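Helldale Family Advent Calendar Box
Item 2381

The Helldale box is a refillable countdown calendar for families who like to use the same one every December. It has a drawer for each day from the 1st through the 24th, and the drawers are numbered on the front so small children can find the right one without help.

Each drawer holds a wrapped candy, a folded note or a small toy. Larger gifts won't fit. Many parents put in a slip of paper with a clue and hide the gift somewhere else in the house.
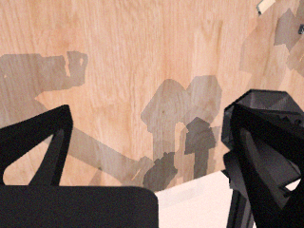
The box ships assembled. Drawers pull all the way out for filling and can go back in any order, so you can mix up the days if your kids like to peek.

The Cindutdale card pack is sold separately. It has 400 printed cards with family activities, such as baking cookies, calling a grandparent or driving around to look at lights. Blank cards are included. 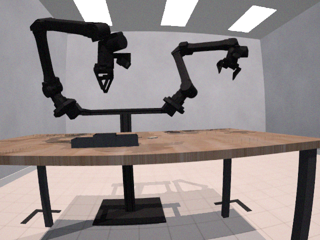

Can I leave chocolate in the drawers after Christmas?
Empty the drawers before you store the box. Chocolate left in a closet or attic can melt and stain the lining, and it may attract ants.

Replacement drawers are available in sets or one at a time. Give the drawer number when you order. Name labels for brothers and sisters who take turns come in packs of 300.

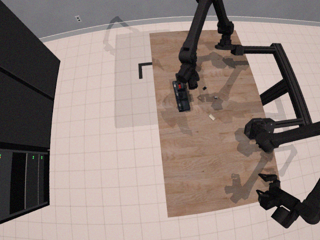
Orders for the next season open in May. We make 2000 boxes a year and do not restock in December. Returns are accepted if the card pack is unopened.

Page updated January 22, 2020 by Tobiloba Ogunleye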